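Section 4. Tray Layout and Cable Dressing

Stetham Sorting Table, Set-up Guide
Revision of 2021-07-26
Prepared by Gianni Marino

4.1 Scope

This section covers placing the colored trays on the work table and dressing the cables that share the surface with them. Assembly of the table frame is covered in Section 2. Power connections are covered in Section 3 and must be finished before any step below is started.

The tray positions given here are those of the Mirow layout. If your order form lists the Cilberg layout, go to Section 5.

4.2 Before you start

Check that the table does not rock. Adjust the feet as described in 2.6 if it does.

Wipe the tabletop with a damp cloth and let it dry fully. Trays placed on a damp surface creep when parts are dropped into them.

You will need:

Red tray
Mint tray
Green tray
Hook-and-loop cable straps
Soft cloth
Tape measure

The trays are ordered under part number 3546. Replacement trays from an earlier batch may differ slightly in shade. This has no effect on use.

4.3 Placing the trays

1. Stand at the front of the table. All directions in this section (left, right, far, near) are given from this position.

2. Place the mint tray first, at the center of the table. The other trays are set from it.

3. Place the red tray to the left of the mint tray.

4. Place the green tray to the right of the mint tray.

5. Leave a clear strip of tabletop on each side of the mint tray, wide enough for a hand to pass between trays without touching a rim.

6. Press down lightly on each corner of each tray. A tray that lifts at the opposite corner is sitting on a cable or on debris. Remove the tray, clear the surface and repeat.
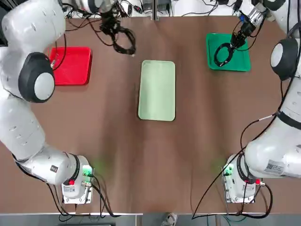 Note: The order red, mint, green is used in all work sheets supplied with the table. If you change the order, mark the change on the sheet kept at the table. Work sheets printed before August use the word "white" for the mint tray. Both words refer to the same part.

7. Sight along the near edges of the trays. Small differences are acceptable. A tray turned so far that its corner points into the clear strip must be straightened.

Caution: Do not stack the trays while they hold parts. The rims are not made to lock together, and the upper tray will slide.

4.4 Tray load

The load limit is 2000 grams per tray, spread over the floor of the tray. Do not place the full load in one corner.

Parts with sharp edges should be laid on a cloth liner. Scratches in the tray floor hold dust and make small parts harder to pick up – this is most noticeable in the mint tray, where marks show readily.

4.5 Dressing the cables

Cables that cross the tabletop must be gathered before the table is put into use. A single cable lying across the clear strip is enough to tip a tray when it is pulled.

1. Lay each cable out at full length and remove any twists.

2. Collect the cables into one bundle. Keep the plugs at the same end where possible.

3. Wrap a cable strap around the bundle near the top and press the hook side down firmly. The strap should hold the cables together without flattening them.

4. Form the spare length into wide, loose coils. Do not fold a cable back on itself.

5. Fit a second strap around the coiled section. It may be smaller than the first.

6. Pull gently on each connector. The connector should move a little within the bundle. If it does not, loosen the nearest strap by one turn and test again.

7. Move the finished bundle away from the trays. No cable may pass under a tray or rest on its rim.

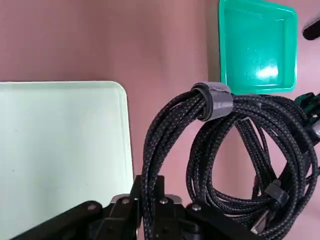

Caution: Do not use wire ties in place of straps. A wire tie can cut into braided covering, and it has to be removed with a blade when the layout is changed.

Note: Straps collect lint and lose grip over time. Clean the hook side with a stiff brush. Replace a strap that opens under a light pull. Guerra straps of the same width may be used.

4.6 Check before use

Carry out the following check after first set-up and after any change to the layout. It takes about 2 minutes.

1. Slide a hand along each clear strip. It must be free of cables, tools and loose parts.

2. Lift each tray straight up and set it down again. No cable should move with it.

3. Look at the tray floors. Wipe out specks and dust with the soft cloth.

4. Confirm that no connector hangs over the edge of the table by its own weight.

If any of these checks fails, return to 4.3 for trays or 4.5 for cables.

4.7 Cleaning

Empty the trays before cleaning. Wash them in warm water with a mild dish soap, rinse, and dry with the soft cloth. Do not use a scouring pad or any cleaner that contains solvent. Water spots show more on a glossy tray than on a matte one and can be buffed out dry.

Clean the tabletop with the trays and cable bundle removed. Wipe in one direction, from the far edge toward you – crumbs and filings then collect at the near edge, where they can be brushed into a pan.

Do not wet the cables. If a braided cable picks up dirt, draw it through a dry cloth from one end to the other, then dress the bundle again as described in 4.5.

4.8 Storage

Remove the liners and nest the empty trays with the mint tray at the bottom. Leave the straps closed on the bundle and store it flat. Do not hang the bundle by a strap.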